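Bench notes > Teleoperation > Table setting

Filed under: data collection, two-arm, kitchen items

Table-setting demos, second batch
27 December 2021

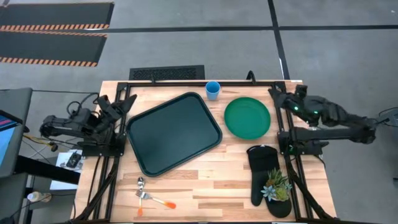 Started the day by going back over the batch from May, which we want to fold into this one. Total on disk is 2,410 episodes across both batches. The new ones add 240. I haven't merged the folders yet, and won't until the naming is the same in both.

Task text for this batch: put the cup, the spoon and the fork on the tray. Everything else on the table stays where it is. Start poses get changed by hand before each episode. The tray can be turned a little either way but has to stay within reach of both arms. The utensils may cross each other, and I want plenty of starts where they do, with the fork over the spoon. In the May batch they were nearly always side by side, and the Lerkton policy never learned to pick one off the other.

The oven mitt and the potted succulent are distractors. So is the green plate. Keep it apart from the tray in the notes — both are green, and two operators have already written "green dish" for each of them. Use "tray" and "plate" and nothing else.

Handling rules as they stand:
- Right arm takes the cup, left arm takes the utensils, unless the start pose makes that silly.
- Both grippers back over the table edges before pressing stop.
- If something falls on the floor, end the episode and mark it as dropped. Do not pick it up and carry on.
- A slow episode is fine. A long pause in the middle is not, so redo it.

Found 2 episodes with no left arm joint log. The Zamudio recorder had started late on that side. Moved both to the reject folder and left the recorder settings alone for now. Want to see if it happens again after a restart.

Still to do: check the time stamps on the Onau export, write the short task labels, and run the replay check on the first hour. Spare finger pads are in the drawer under the bench.

Recent entries
Cup stacking, notes on grip width
Finilden arm mounts, bolt check
Replay check, how we run it
Label list for kitchen items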